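Home Reviews Guides Bench Notes Contact

Review: Bunting two-arm practice handbook
10 Sep 2020, by Leanne Bramwell
6 min read

Bunting is a handbook of working rules for people who run two small robot arms at one table. It comes from Ollex as a spiral-bound book of 168 pages, plus a set of wipe-clean cards to keep near the bench. I have used it since June, mostly with letter tiles and a tray, and I think most small groups would get their money's worth from half of it.

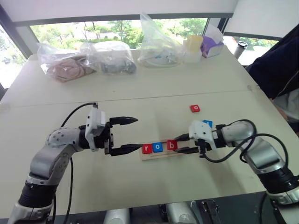
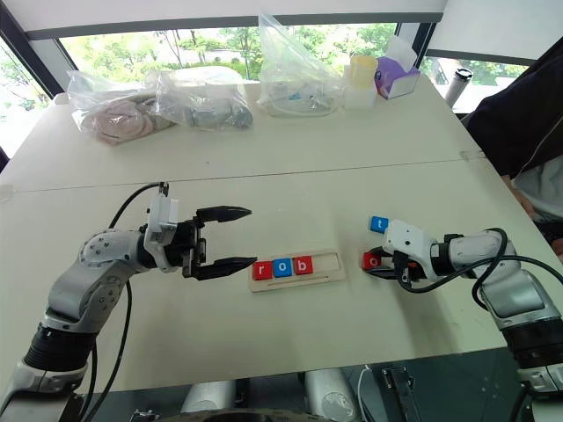
Letter tray task, "r", "o" and "b" in the tray in both pictures.

The book is split into setup, running, people and records. Setup is the best part. It tells you to draw each arm's reach on a plan of the table and shade the area where the two overlap. Only one arm should be moving in the shaded area unless the task needs both. Before Bunting we did this by feel, and two people would give you two different answers about where the overlap ended. Now we have a drawing and can point at it.

It is also good on cables. The rule is to move each arm slowly to the far end of its travel in every direction and watch the cable loops at the wrist and elbow, then do it again with the gripper turned. Plenty of guides say "manage your cables" and leave it there. Bunting gives you a card with the positions to try and a box for each one. It takes a while the first time.

The tabletop rules are short. Anything not in the task goes to the back edge or off the table. Bags, cups and boxes at the back are allowed if they are outside the reach drawing. Drinks need a lid. I would have liked a stricter line on drinks, and we have written our own on the inside cover. There is a useful note about seams between table sections too: check that both sides are level before you trust a height setting across the join.

The people section is where I have the most complaints. It asks for one named person in charge of the stop button for each run, and that person does nothing else. I agree with that. It then says a second person may stand beside the table "at a suitable distance" and never says what is suitable. The book does tell you to do a risk assessment for your own setup, but a worked one would have helped. Loose sleeves, lanyards and open jackets get a single sentence on page 2 of the section and should be on a card.

Hands are handled better. No reaching in to straighten a tile or a tray while the arms are live, even if the fix looks tiny. Pause, confirm the pause out loud, reach in, step back, confirm again. New people find the talking awkward for a day and then stop noticing it.

Records is the dullest section and the one I changed my mind about. Bunting wants every dropped or misplaced piece logged, along with which arm had the job. The sample log has room for 1,000 entries, and I thought that was silly until we started filling it. The columns are too narrow for normal handwriting.

I also tried the Skurnix checklist and the Trornent wall chart. Skurnix is quicker to read and fine for a single arm, but has nothing on shared space. The Trornent chart is clear from across a room and covers stopping and restarting well, so we kept it up next to the Bunting cards.

Good: reach drawing, cable card, rules for hands.
Less good: vague distances, cramped log sheets, no index.

If you already have a written procedure that covers two arms, borrow a copy and read the setup section before you buy. If you have nothing written down, get it. Replacement cards are sold separately, and the cable card is the one you will wear out.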